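Subject: Re: wrist cable chafing + tabletop calibration drifting
List: smallarms-users

Somebody on the Tulik wrote:

> We have one of the white tabletop arms on a fixed bench with an overhead camera.
> Two problems, maybe related. First, the thin cable to the wrist module is
> wearing where it rubs the casing. I have zip tied it down twice and both times
> it pulled tight when the last joint went all the way around. Second, the
> calibration walks. I zero everything on Monday morning and by the end of the
> week the gripper is closing next to the mug instead of on it. Do I need a new
> cable, a new mount, or a new hobby?
>
> Also, how often is everyone really redoing the table marks? The manual says
> "as required" and that's all it says.

Keep the hobby! I went through both of these last winter on our cell at Gillell, and I think you have two separate problems that happen to annoy you in the same week.

Cable first, because it's the easy one. Take the zip ties off. All of them, at least anywhere past the last big joint. I did exactly what you did, pulled it snug so it looked tidy, and I killed a cable in a month. The thing needs slack to go somewhere when the wrist turns. What I do now is drive the last joint slowly to one end of its travel, then the other, with my hand near the stop, and watch where the cable wants to be. Leave it a loop big enough for the worst case and anchor it only on the part that moves with it. If the loop catches on things, shorten it a little at a time and run the joint through again after each change. And please do this with the program stopped and the speed turned way down, I have a dent in one knuckle from being in a hurry.

If the jacket is already worn through to the braid, just replace it. I tried tape. The tape got gummy, slid down and made a lump, and the lump caught on a bowl. We get spares from Garrido, and I keep 2 on the shelf because the one time I had none was naturally the Saturday before a demo.

While you have the plug out, look at the connector on the fat cable too, the metal screw-on one down by the base. Ours backs off. It doesn't fall out, it just loosens enough that you get a dropped connection every few hours and blame the software. I put a paint stripe across the collar and the socket so I can see at a glance if it has turned.
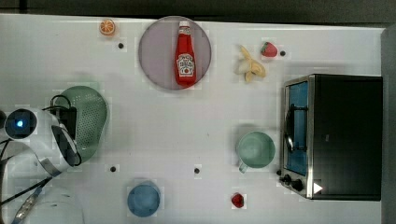
Now your drift. My money is on the table or the camera having moved, with the arm being perfectly innocent. We spent ages re-zeroing joints before I thought to check the table marks against the camera view. Ours are plain black dots, five of them, two toward the back and three toward the front, and they sit right out among the practice stuff, so there's one next to the orange and one by the strawberry and one just off the front of the toaster oven by the knobs. Spread out like that, they tell you a lot. If every dot is off by the same amount in the same direction, something got bumped sideways. If the error grows as you go across the table, the camera has tilted or rotated. If only one dot is wrong, you probably have a dirty dot or a crumb that looks like one (ask me how I know).

What was moving in our case was the camera bracket. One bolt, a quarter turn loose. Every time the arm made a fast move and stopped hard, the whole overhead bar gave a little shiver, and by Friday it had crept enough to see. I put a lock washer on it, slowed the stops down a bit, and it has held since November.

So, the order I'd go in:

1. Check every bolt from the camera down to the table. Then the bolts from the table to the arm base.
2. Wipe the table. Wipe the dots gently, and don't use anything strong on them, our first set came up with the cleaner.
3. Let the arm warm up for 15 minutes on a slow loop before you measure anything. Cold zero and warm zero were different enough on ours to matter.
4. Touch each dot with a pointer in the gripper and write down the difference. Write it on paper, with the day on it. One set of numbers is useless, but a few weeks of them will show you which way things are walking.
5. Only then touch the joint zeros, and only if the pointer is off in a way the camera can't explain.

As for how often, I do the quick check (just two dots, opposite corners) every morning with my coffee, and all the dots when I change anything or when the quick check looks funny. The full version takes me roughly half an hour. Somebody at Asstead told me they do it every 59 hours of run time, which seems like a very exact number to me, but their cell behaves better than mine so I shouldn't laugh.

One more thing on heavy items. Anything big that lives on the table should get its own corner outlines in pencil or tape. We kept nudging the oven while wiping up and then wondering why the door handle grasp missed. That looks exactly like drift until you check the dots and they're all fine. Same goes for the base of the arm, draw around it once and you'll know forever if it has shifted.

Could you post which firmware you're on, and whether your overhead bar is fixed to the bench or the wall? Ours is on the bench, so at least everything shakes together. If yours is on the wall and the bench is on casters, well, start there.

And if you get a minute, send your pointer numbers to the list before and after you do the bolts. I'd like to see if it's the same bolt.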